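Titbridge Table Sorting - README

Version notes and data card for the household sorting collection

What is inside

Titbridge is a collection of short recordings about one small household job: putting food and kitchen things into the right container on a table. It has 207 recordings. In 200 of them the sorting is complete, and in the other seven the session was stopped early. We kept those seven because they are useful for people who study unfinished work, and they are marked "partial" in the index.

The collection was prepared by Albertina Barros and Simão Barros. Albertina chose the objects and wrote the sorting rules. Simão made the index and checked the text files. Questions about the rules should go to Albertina, questions about the files to Simão.

Folder layout

recordings/ one folder per recording, with a number from 001 to 207
index.csv one line per recording: number, table set, rule, state (complete or partial)
rules.txt the sorting rules in plain words
objects.txt the list of object names, with the spelling we use
stills/ single pictures for quick viewing

Please read rules.txt before you use the index. The column "rule" has only a short code, and the code is hard to understand alone.

The table sets

There are three table sets, and we call them by the names we used while working.

Plonberg: mixed kitchen things, such as spoons, cloths and jars. The containers are boxes of card.

Osagie: dry food in packets. The containers are trays.

Lillasetti: fruit and other fresh food. The containers are baskets.

Lillasetti is the set that most people ask us for, so the rest of this card is mostly about it. The notes for Plonberg and Osagie are in rules.txt and they are shorter, as there was less to decide.
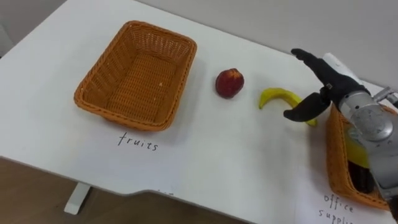 The sorting rule in Lillasetti depends on the word that belongs to each basket. We wanted the place of a thing to be given by reading, and it should be possible to change the word and keep the same baskets. The words are short and handwritten in small letters, like "fruits" in black ink just below the wicker basket, which is still empty while the red fruit and the banana lie out on the white table. In the index we write such a moment as "start". We use the plural for the basket word and the singular for the object, so a banana goes to "fruits", and please do not correct this in your copy or the search will not find it.

How objects are named

We tried to use the everyday name for each object. Sometimes this was difficult. A small round red fruit with smooth skin can be a nectarine, but in a picture it is easy to take it for a peach or even a plum. For this reason objects.txt has a column "also accepted". If your own labels say peach and ours say nectarine, this should not be counted as a mistake. For the sorting it makes no difference, both are fruit.

Bananas have one name only, whether green or yellow. We thought about adding ripeness, and Simão made a first try on 40 recordings, but our two opinions were too often different. The column was removed.

What counts as sorted

- The object is inside the basket and nobody is holding it any more.
- An object that rests on the rim is not sorted.
- An object that falls from the basket and stays on the table is not sorted, also if it was inside before.
- The order of the objects is free.
- Baskets may move a little during the work. A moved basket keeps its word.

Known problems

Handwriting is not the same in all recordings. Some words are larger, and a few are hard to read when a basket covers part of them. If you need only clear words, use the column "word_ok" in the index.

Recordings 001 to 100 were indexed before the rule about the rim was decided. Albertina has gone through them again, but it is possible that one or two were missed. Please write to us with the number of the recording if you find one.

The light changes between morning and evening sessions. We did not correct the colours.

Changes

May: ripeness column removed, "also accepted" column added to objects.txt, spelling of "courgette" made the same everywhere.

Next: a second list of basket words for Lillasetti, with "vegetables" divided into roots and leaves. The rules for onions are not decided yet.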